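Drusach on 109 cells: is the Spiral too strong?

zonkpawn
Sat 21 October
So I finally got Drusach to a state where I'm willing to let people poke holes in it. It's a hex board with 109 cells, a King, two Wardens, a row of Footmen and the piece I built the whole thing for, the Spiral. The Spiral steps one cell, then turns sixty degrees and steps two, then turns the same way again and steps three. It can stop anywhere along that path, and any piece in the way blocks it. You pick clockwise or counterclockwise when you start the move and you're stuck with it.

I've played 10 games against my brother-in-law and the side that trades off its Spiral first has lost eight of them. Is that a bad piece or a bad brother-in-law?

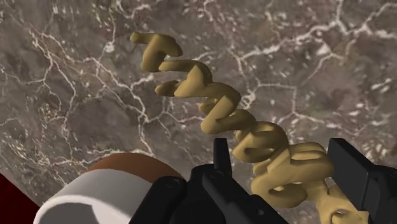 Reply from Bo-ram Bae
I like it a lot! But eight losses doesn't surprise me. On an open board that thing forks everything by move fifteen or so, and your Wardens are too slow to chase it. I'd cap it at two legs (one step, then two) and see what happens. Gil has a bent rider that started out just as wild and it got way more fun once it was trimmed.

Reply from hexgrump
Disagree with Bo-ram. If you trim it to two legs you've got a fancy Knight and the game loses its whole point. Make the Wardens better instead. Let them slide two cells. Also, promotion: can a Footman become a Spiral? Your rules don't say.

Reply from zonkpawn
Oops, no. Footmen promote to Warden only. I'll fix the rules page tonight. And I'm with you on not cutting the third leg, sorry Bo-ram, it's my baby.

Reply from Da-eun Han
I ran 200 engine games at a very shallow depth, so take it with a lot of salt. First player won 109 of them, which seems fine to me. What bugs me more is the opening: both sides just shove the same Footman to let the Spiral out. Could you start it one row up?

Reply from Bo-ram Bae
Shallow engines are terrible with bent riders, though. They never see the third leg coming. I wouldn't trust that number for anything.

Reply from Da-eun Han
Fair, but it's still more games than the brother-in-law :)

Reply from zonkpawn
Ha, he says he wants a rematch. I'll try the one-row-up setup with sliding Wardens this week and post the game scores here. Anyone up for a slow game by mail? I'll take either side.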